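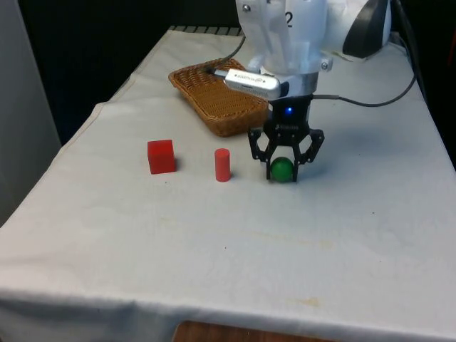
I bought the Netach tablecloth in December, mostly because I was tired of looking at the scratches on my table and it was cheaper than a new table. It's plain white, it's cotton (so says the label, anyway), and it has been on there pretty much ever since. So this is my long-term review, stains and all!

First, the look. I love it. White makes anything you set down stand out, and I find little things so much faster than I ever did on bare wood. It hangs nicely over the edges too, in soft folds, and it doesn't stick out stiffly like the Joo one I had before (that thing could have stood up by itself). You'll still get wrinkles. I ironed it once, the first day, and haven't since, and the creases have settled into something I'd call relaxed. If you need a crisp hotel look you'll be ironing a lot.

Now the stains. White cloth, what did I expect? Mine has a handful of faint yellowish marks and a few teeny dark specks that have survived every wash I've given it. The seller's page says "easy care" and I'd call that optimistic. Fresh spills do come out if I run for the sink. Anything that sits overnight becomes a permanent resident. From across the room you don't notice, but sit down close and they're there.

I also picked up a shallow wicker basket from Sarkinness to go with it, and I'm going to sneak that into this review because I like it even more than the cloth. It's a light tan-brown with a tight diagonal weave, more of a tray really, with a rim just high enough to stop things from wandering. Good with blocks, fruit, mail, keys. A ball will still get away from you if you aren't careful, but a table with a cloth on it is kinder that way than a bare one, where everything rolls straight to the floor.

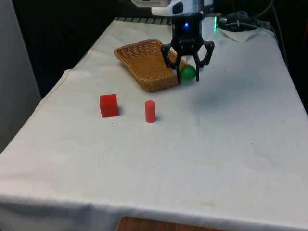 The basket on the Netach cloth, with a red block, a red cylinder and the green ball.

A couple of grumbles. The cloth came folded into a tiny packet and those fold lines took forever to relax. It's also a bit short for my table, so if I pull it forward to get a good drape at the front I lose it somewhere else, and I spend more time than I'd like tugging it back. Measure first, and go up a size if you're in between. The basket has shed two little bits of wicker so far, no big deal, and it hasn't snagged the fabric, which was my main worry.

Would I buy the cloth again? Yes, but probably in oatmeal, if they ever make it. The basket I'd buy again tomorrow. Four stars for the cloth, five for the basket.

Posted June 2, 2021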